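Gripper keeps dropping cans after a few good cycles — what am I missing?

Asked in Grippers and End Effectors · October · 844 views

So I've been fighting this for 2 weeks and I'm about ready to go back to picking things up with my hands. I have a two-arm setup running a Praltgate controller, and the job is as dull as it gets: take a drink can off the mat, pass it over, set it down lying flat. It ran fine all through September.

Now the first few picks are good and then it starts slipping. Sometimes the can rolls out sideways as the arm lifts, and twice it has gone right off the end of the bench. No fault code, no force warning, nothing in the log. As far as the controller is concerned it closed on a can and everything is wonderful!

I've swapped cans, I've slowed the approach down, and I've wiped the pads with alcohol (which helped for maybe an hour). I also put a band of tape around the middle of the can to give it something to bite on. Grip force is set to 20 in the Gorkedik plugin, same as it always was.

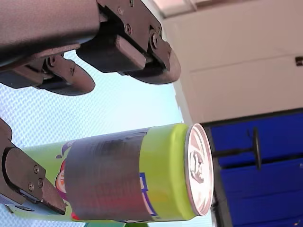

Lime green can with the tape band on, one finger against the side.

One more thing — last night it closed while I was reaching in to straighten the can. It didn't get me, but I felt the air move. I had it paused, or I thought I did. Is that related or do I have two problems?

2 answers

Answer 1 (accepted)

You have two problems, and please sort out the second one first. Pause in the Gorkedik plugin holds the arm motion but it does not drop the gripper command. If a close was already queued when you hit pause, it can still go through. I found this out with a thumb. Hit the e-stop before your hand goes anywhere near the jaws, every time, and check that your e-stop cuts gripper power too. On my cell it was wired to the arms only, and I had been trusting it for most of a year.

Now the slipping. "Good when cold, bad after a few cycles" makes me think of a pivot screw backing out. With the power off, grab each finger and try to wiggle it side to side. There should be no play you can feel. If one side moves, the jaws meet at a slight angle and a round can just squirts out the open end. Take the screws out one at a time, clean them, put a small drop of medium threadlocker on each and snug them back up. Don't go crazy on the torque, the threads in those plates strip easily (ask me how I know).

Then re-zero the gripper. Everybody forgets that part. If the zero has drifted, your 20 isn't the same 20 you had in September.

I'd also lose the tape. Smooth tape on a shiny can can be slicker than the bare can, and if the wrap has a lip the pad rides up on it. Try a rubber band if you want grip.

Comment from the asker: The left finger had play in it, you could hear it click. Tightened and re-zeroed, and it's been through a full afternoon without a drop. The e-stop did NOT cut the gripper, so the whole thing is unplugged until I rewire it. Thank you, seriously.

Answer 2

Had the same thing on a Lamptey arm and it was the pads. They go hard after a while and get kind of glassy. Bridcombe sells replacements but they're pricey, I cut mine out of an old bike tube and they work okay. Also are your cans full or empty? Empty ones dent and then they never sit right again.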